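Frequently asked questions: desktop drop-off and refurbishing

Vosbridge Computer Reuse takes in retired desktop computers, strips or repairs them, and passes the working ones on to households and small clubs. These are the questions we get most often at the counter and by email. Last updated 4 Oct 2020.

What do you accept?

Desktop towers, small form factor desktops, loose memory, expansion cards, hard drives, power supplies, keyboards, mice and flat monitors. We don't take laptops with swollen batteries, tube monitors or printers of any kind. The council transfer station has a bay for those.

How old is too old?

We look at what a machine can run, and the year on the sticker matters less. A tower with a 64-bit processor is usually worth bringing in. Older machines go straight to parts, and you're still welcome to drop them off.

Do I need to book?

Up to eight towers, no. For more than that, please email first so we can clear some shelf space. Offices clearing out a whole floor should allow 30 days between first contact and drop-off.

Is there a charge?

Towers and parts are free. Monitors cost $8 each, which covers the recycler's fee if the panel turns out to be faulty.

What should I do before I bring a computer in?

Copy off anything you want to keep. Sign out of your email, cloud storage and any software with a limited number of installs. Take out discs, memory cards and USB sticks – we find one in the front of a machine most weeks. Leave the hard drive where it is unless you'd like to keep it.

Can I keep my hard drive and donate the rest?

Yes. In many office towers the drive sits in a plastic carrier that can be squeezed at the ends and pulled out of its bay. Unplug the machine from the wall, take off the side panel, disconnect the two cables from the back of the drive and slide the carrier out. Please put the empty carrier back in the case, as replacements can be hard to find for some models.

What happens to my data if I leave the drive in?

Every drive that arrives is wiped with a full overwrite before it's used again. If a drive fails the overwrite or reports bad sectors, it's drilled and sent for metal recovery. We can email you a wipe record with the drive's serial number. Ask when you drop off, as we can't match a drive to its donor later.

What do you do to a tower once it's on the bench?

It goes on its side with the panel off. We check the board for bulging capacitors, clean out dust, and look over the processor socket for damage if the cooler is off. The memory, cards and drive are then tested separately. A supply with a damaged lead or a noisy fan is replaced and never opened. 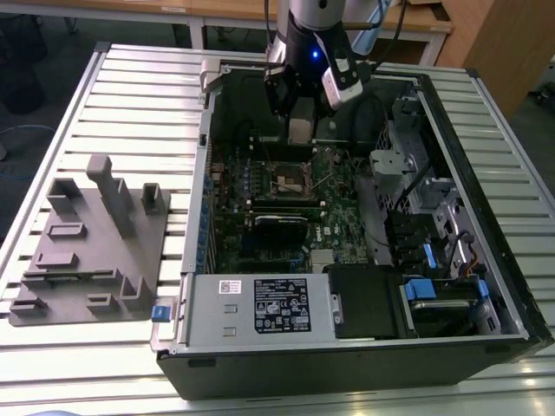 Can I buy a single stick of memory from you?

We sell tested memory over the counter when we have spares. Bring the old stick or the exact model of your computer so we can match the type. Memory that came from a working machine is kept for complete refurbished towers first, and whatever is left goes in the parts drawers.

My tower has no cooler on the processor. Will you still take it?

We will. Please make sure the lever on the socket is closed and leave the processor in place if there is one. If you have the cooler at home in a drawer, bring it along with its screws or clips. Don't try to clean off old thermal paste before you come in. It's a quick job for us with the right wipes, and it's easy to get paste into the socket.

Why are some of the clips and handles inside my computer blue?

Many business desktops use a single colour for the parts meant to be released by hand, such as drive carriers and the retainers for expansion cards. It varies by manufacturer. If a part won't move with light finger pressure, stop and look for a second latch before pulling harder.

Do you reuse power supplies?

Only those that pass a load test. Some brand-name office computers use a supply with its own plug or mounting holes, so check the label and the connectors before you buy one from us as a replacement. A standard unit may not fit.

Can you recover files from a dead computer?

No. If the computer won't start but the drive is sound, we can move the drive into a USB enclosure for you and you can copy the files at home. The enclosure is $30. For a drive that clicks or isn't detected, you'll need a recovery firm.

What comes with a refurbished tower?

The tower, power cable, keyboard and mouse, with a Linux desktop already installed. A standard tower is $68. Monitors are sold separately when we have them. We call our usual setup the Stonon build, and the printed guide in the bag covers the first start, Wi-Fi and printing.

Is there a warranty?

We'll repair or swap a refurbished tower for 30 days from pick-up. Keep the receipt. Parts bought from the drawers can be exchanged within eight days if they don't work. Opening the case doesn't affect the warranty, and we'd encourage you to open it and have a look – just switch it off and unplug it first.

How many computers do you pass on?

In the year to the end of August we passed on 864 towers. Most went to households, and the rest to sports clubs, community halls and the Wernholm learning centre.

Where does the scrap go?

Steel cases and aluminum go to a local metal yard. Circuit boards, cables and dead supplies are collected by Duda Recycling, which sorts them by grade. Plastic front panels are the hardest to place, so we keep the clean ones as spares.

Where do I drop things off?

At the roller door on the side of the building. Ring the bell and wait for someone to come out. Please don't leave computers outside after hours, as rain gets into them and we can't use them after that.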